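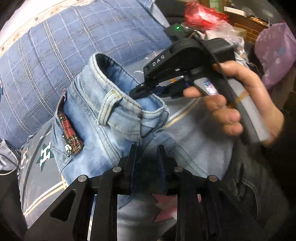

The Promelcombe small grants scheme closed its second call in June, with 329 eligible applications on repair, reuse and local manufacturing. Reviewing was led by Ekua Quartey and Adom Akolgo. Assessors were asked to score against ordinary products and not against sectors, so that a faded pair of denim jeans with tan topstitching, say, would be treated as a set of separate repair problems: seams, belt loops, pocket openings. This made scores easier to compare, though it lengthened the forms.

Of the applications received, 12 were funded, each at the fixed rate of 2,000 pounds. Award letters have been issued and all holders have returned signed terms. The Witoveck award started late – its host department changed its purchasing rules – and will report one quarter behind the others.

The policy strand is on schedule. Sena Tetteh has completed the interviews with regional agencies and the transcripts are being coded. Delali Baidoo's working paper on how small firms take up university research is with two readers. The Tiltimance workshop has been moved to the spring at the request of the co-hosts.

No change to the budget is requested. Travel is underspent and will be carried forward to the workshop. The next report will include the coded interview data and a first account of spending by award holders.

Nana Tsikata
October 8, 2018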